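Paid participants wanted: household laundry handling and hand-wash routine study

Posted 5/19/26
Organizer: Etivlow Household Methods
Location: Jesura site, ground floor, Mollen building
Contact: use the participation form on the Jesura site page

Etivlow is recruiting adults for a study of how people arrange and handle items used for hand washing small loads at home. The study covers the placement of detergent and bowls on a table, the order in which items are picked up, and the way the table is cleared at the end. The results will be used to revise the Jurčo task sheets, a set of written instructions for household work that was last updated in January.

What the work consists of

Each participant attends 2 sessions. In the first session you set out the items on the table as you would at home, using no instructions. In the second you follow a Jurčo task sheet and mark any step that is unclear or in the wrong order. Bowls are lifted by the wall, by the rim or from underneath, and the sheet has a separate line for each grip. Write down the grip you used before moving to the next step.
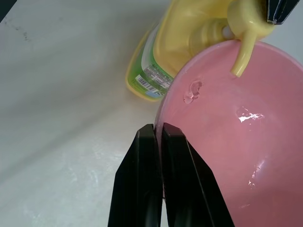
Pink plastic bowl, held at the wall.

The bowl is smooth plastic with a glossy finish. Participants who normally wear gloves for hand washing should bring the pair they use at home and note on the form that they did so. Jewelry on the hands and wrists is to be removed before the session starts.

Table layout

Sessions are held at a cream rectangular table placed against a wall. The large items are a yellow detergent jug with a pump and the bowl. Smaller items go toward the rear edge. The front half of the table is the working area, and the starting layout leaves it clear. You may move any item during the first session. In the second session, return each item to its starting position when the sheet tells you to.
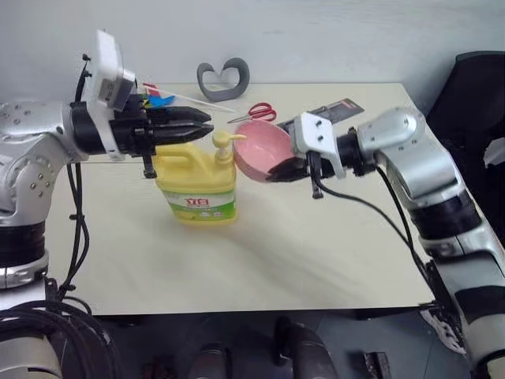 Detergent jug and bowl near the middle of the table.

Participants work standing. A stool can be requested on the form, in which case the session is booked in the morning block.

Who can apply

- Age 21 or over.
- Does laundry or other hand washing at home at least once a week.
- Able to lift a full detergent jug with one or both hands.
- Able to read a task sheet in English and write short notes on it.
- No known skin reaction to household detergents.

No training in cleaning or laundry work is needed. People who have written or edited work instructions in a paid job are asked to apply under the reviewer category instead - the form has a box for this.

Payment

Participants receive 700 in local currency on completion of both sessions. Reviewers receive 4,000 for the full review period, which includes written comments on every sheet in the set. Payment is by bank transfer. Travel costs are not refunded. A participant who attends only the first session is paid half the participant rate.

How to apply

Complete the participation form and state the category, the days you are free, and any glove or stool request. Applicants who are accepted receive a booking code and directions to the Mollen entrance. Bring the code and a photo ID to both sessions. Bookings can be moved once - use the link in the confirmation message. Applications close when all places in a category are filled.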